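2023-06-29
Folding bench, Clollness shirts

Carried on with the white tees from the Clollness order. Lot 3744, 100 pieces, 51 folded and stacked by lunch. The rest should go tomorrow if the cartons come over from Zomidthorpe.

Method as before: shirt face-up, neckline to the back wall, hem toward the front of the table. Smooth the chest by hand first, then sleeves in, sides in, hem up to the collar. Tried bringing the hem up in thirds on a few. Neater edge, but the stack leans. Went back to halves.

Creases across the torso are still the main trouble. They come out of the bag that way and folding sets them. Left 5 flat under the Sotier board over lunch – better on the body, no change at the sleeves. Do not use the steamer on this lot until Demirtaş confirm the fabric.

To do: wipe the gray tabletop before the next batch, find the second board, relabel the shelf.

Next shirt laid out, right sleeve still to be straightened:
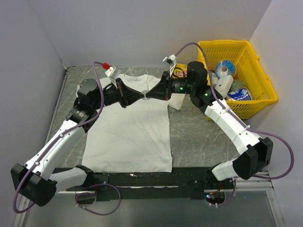 Selim Saraç wrote underneath that the sleeves should be pressed before the sides go in, and that he would keep the halves fold for the whole lot so the cartons match.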